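**Which checks belong in a written procedure for a two-arm kitchen cell?**

We run a two-arm unit at Kenport that handles cups and plates at a sink and a pull-out dish drawer. The current procedure is 2 pages and covers the emergency stop and nothing else. I need limits for fingers near the wire racks, and a rule for cables.
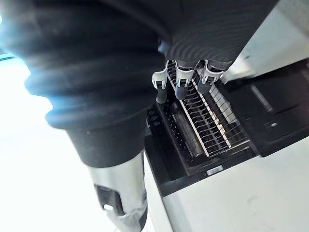

Closing force is set to 51 percent for all fingers. Is one value acceptable, or should it be set per task?

*gullis_bench*

---

**Yutong Ding**

Set it per task. One value for a cup and a rack is poor practice. Write down:

- approach speed above the rack, separate from free travel speed
- a force limit that stops the arm if a fingertip catches between wires
- sleeve inspection at a fixed interval (we use 2,000 cycles)
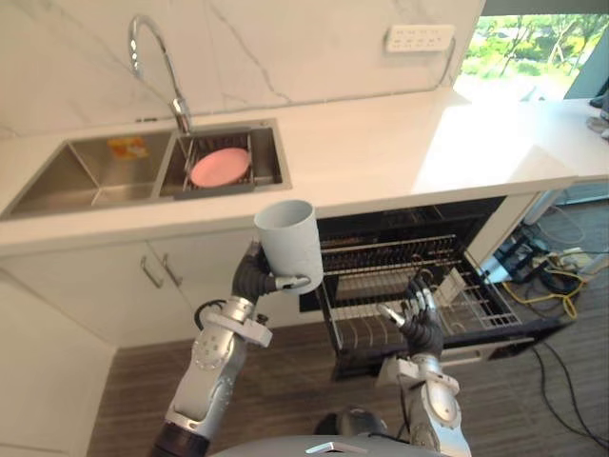 Floor area needs its own section. Mark the keep-out line before power-up and have a second person confirm it. Cables should be routed behind the line or covered. The yellow one looping at the right end of the unit should be on that list, along with the two long black ones on the planks.

---

**nollow68**

We just tape everything down. Never had a problem.

---

**Benjelloun**

Tape is fine for a day. Use covers for a permanent cell. Also record who changed the force value and when. Our log has 68 entries and we still can't trace one of them.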